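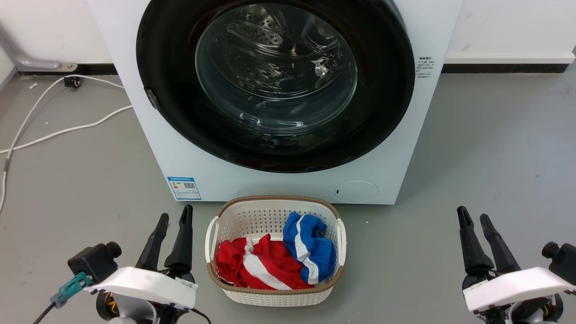
From the Laundry: Colours, Cold Water and the Winter Wash

Hello again, everyone, and thank you for all the kind notes after the last newsletter. A good many of you wanted more on washing, of all things, so I have given the laundry a whole item to itself this time and pushed the garden notes back to July, when there will be more to say about the citrus anyway.

I have been thinking about sports gear and tracksuits in particular, the red ones and the royal blue ones with the white stripe, because we seem to be up to our elbows in them at Kevwood from the first cold snap until spring. I love those colours on a grey morning, I really do, but a strong red beside a bright white stripe is enough to make anybody who has ever owned a pink singlet a bit nervous. My own pink singlet was a pink tea towel, as it happens, and I still use it for drying the good glasses.

So, what do I do with them? First of all, anything red that is new to the house gets washed by itself, in cold water, for its first two or three outings. I know it feels wasteful to run a machine for one top, and I usually don't. I do it in the trough by hand with a little liquid detergent and watch the water. If it runs pink, it gets another turn on its own the next week. If it stays clear, it can go in with the other darks and brights and take its chances. The blue ones have never given me the same trouble, but I treat them the same way for the first wash, and after that the red and the blue go round together quite happily on cold.

The white stripe is the part worth fussing over. Please don't leave these things sitting in the basket damp! I know how it goes, you come in from the oval and drop everything and put the kettle on, and then it is Tuesday. Damp red fabric folded against white is how the colour creeps across, and it can happen in the basket before the machine ever gets a look at it. If they can't be washed that night, hang them over the side of the bath or on a chair on the verandah until they can.

Then there are the drawstrings and toggles. I tie the cord in a loose bow and tuck the toggle inside the waistband or the hood before it goes in, and turn the whole garment inside out. That saves the cord from vanishing into its tunnel, and it stops the toggle knocking against the glass all through the spin (we have a baby asleep on the other side of the wall at our Sunday lunches, so this matters more than it used to). If the cord does disappear, a big safety pin on the end and twenty minutes of patience will bring it round again. I do mine in front of the cricket.

A word about baskets, while I have you. I am very fond of the plastic sort with holes in the sides, and a handle at each end. Air gets through, they rinse clean under the garden tap, and you can set one on the floor right in front of a front loader and pull everything straight down into it without dropping socks. The old cane one from Rinari was lovelier, I grant you, but it snagged every jumper it met and it finally went to hold the kindling.

Those of you with front loaders, do have a look at the little round cover low down on the front, if yours has one, and find out from your booklet how to open it. It's usually the filter. Put an old towel down and have a shallow dish ready, and turn the machine off at the wall before you start. I try to do ours at the change of each season. The last effort produced a hair tie, a five cent piece and a great deal of grey fluff. Afterwards, wipe inside the rubber seal as well, and leave the door ajar between loads so it doesn't get that musty smell. (Close it if you have small children or a curious cat. Zulu has been found having a look in ours more than once, and now checks it most mornings.)

For drying, I keep the reds and blues out of full sun, inside out, pegged at the hem and not the shoulders. In this weather they go on the rack under cover by ten o'clock and come in at four whether they are ready or not.

The Burari ladies have asked whether vinegar in the rinse sets the dye. I have tried it and can't say I noticed any difference with modern fabrics, so I keep my vinegar for the kettle and the windows. If you have had better luck, do write in and tell me exactly what you did, and I will put the replies in the July letter along with the mandarin marmalade.

Posted 6/19/22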